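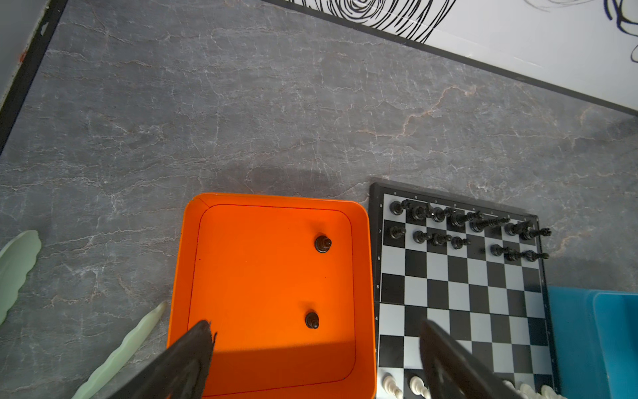 # womidholm-chess-trays

Planner, perception and replay tools for the two-arm chess table at Arnivmont. The package moves pieces between a chessboard and two side trays, and it keeps a board state that both arms can read.

Maintained by Gonçalo Marinho and Danai Ververidis. Bug reports are welcome in any language we can read.

## What is in the repository

- `perceive/` – piece detector and square assignment
- `plan/` – grasp choice, arm assignment, collision check
- `replay/` – viewer for recorded runs, with joint traces
- `config/table.yaml` – poses of the board, the trays and both arm bases

## Board state

The state is a list of 64 squares plus two trays. A tray has no fixed slots. It is only a bag of pieces, each with a position and a colour. A piece that has fallen over gets the flag `toppled`, and the planner will not grasp it from above while this flag is set.

Sixteen black and sixteen white pieces are expected in total. If the detector finds fewer, it waits for the arms to move out of the way and looks again.
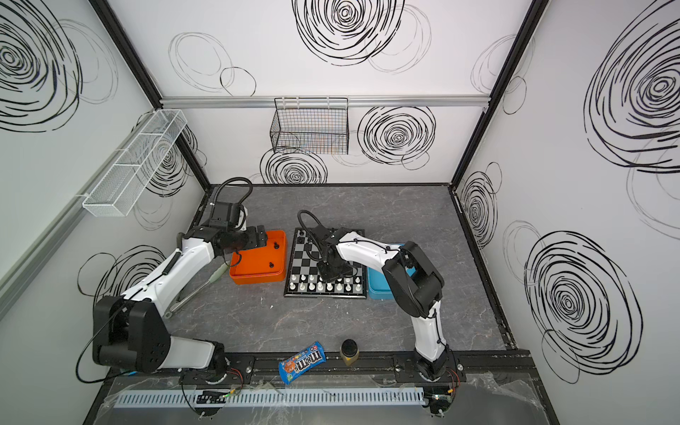 Jouko Riihimäki asked in the issue tracker why the two arms do not share one planner, as he had seen them wait for each other over the board. The planner is in fact shared, but the lock is per zone: left tray, board, right tray. The board is one single zone for now. Splitting it by files is on the branch `zervas`, and it is not ready to merge.

## Data

The recordings contain 126 episodes. We use 100 for training and the rest for testing. Each episode has the wrist view, the fixed view, joint positions and gripper commands. The detector was trained on over 1,000 labelled crops, which Maeve Hayes checked by hand in October.

Known problems:

- Black pawns in shadow are sometimes read as bishops.
- From the wrist camera, the gripper fingers can hide the near ranks.
- Timestamps in the first episodes have a small drift. Use `replay --resync`.

## Running it

```
pip install -e .
womidholm calibrate --config config/table.yaml
womidholm run --task clear-black --arm left
```

Calibrate again each time the board or a tray has been moved, even by a little. The detector needs a confidence of 80 per cent before a piece is written to the state. You can change this value in the config file, but please mention it when you report a bug.
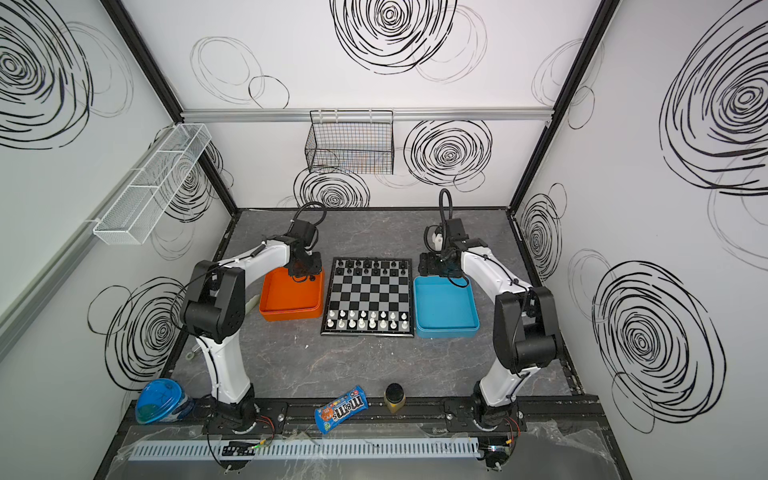

To start from a known state, run `womidholm reset --check`. The command compares the detected pieces with the normal opening position and prints every square which differs. It does not move the arms. Both trays must also be empty, or the check fails with code 3.

After the check passes, the run command can be started with `--dry` to see the planned order of moves.

## Licence

Code is under MIT. For the recordings, please write to Danai first.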